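Research Assistant, Firearm Policy and Public Opinion
Simier Institute, part-time, remote possible

The Simier Institute is a small independent center that studies how laws about firearms are made, and how the public understands them. We are looking for one research assistant to join our project on safe storage laws. The work starts in September and continues for one year.

The project is led by Saoirse Ó Súilleabháin. It compares what gun owners say about storage at home with what state laws ask from them. Last year we collected 618 answers to a mail survey, and we would like to reach 1,000 before we publish. We do not take a position for or against any law. Our staff have different opinions on this subject, and we consider this normal.

What you will do

Read state laws and enter their main points in our database.
Telephone survey participants who gave unclear answers.
Check quotations and footnotes in our reports against the original source.
Help Alcides Frota to prepare tables for the final report.

The position is for 20 hours per week. You can choose your hours, except for the team meeting, which takes place every Tuesday morning by video.

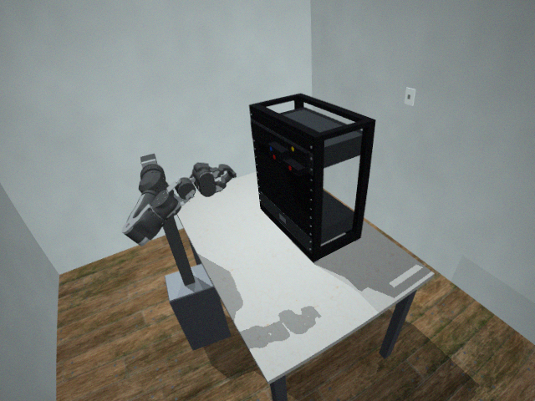

What we ask from you

A bachelor's degree in law, political science, criminology, statistics or a near field. Students in their last year may also apply.
Very good written English. It does not need to be your first language.
Patience with long legal texts, and a polite manner on the telephone.
Experience with survey data is welcome but not required. It is not necessary to own a firearm, or to have used one.

What we offer

Payment by the hour, according to experience. Paid training in the first two weeks. Your name will appear in the report among the contributors.

How to apply

Please send a résumé, a letter of one page and a short writing sample to Welington Caldeira through the contact form on our website. The sample can be on any subject. We must receive your application by Sunday, July 19, 2026. Interviews will be by video, and every applicant will receive an answer from us, also when it is negative.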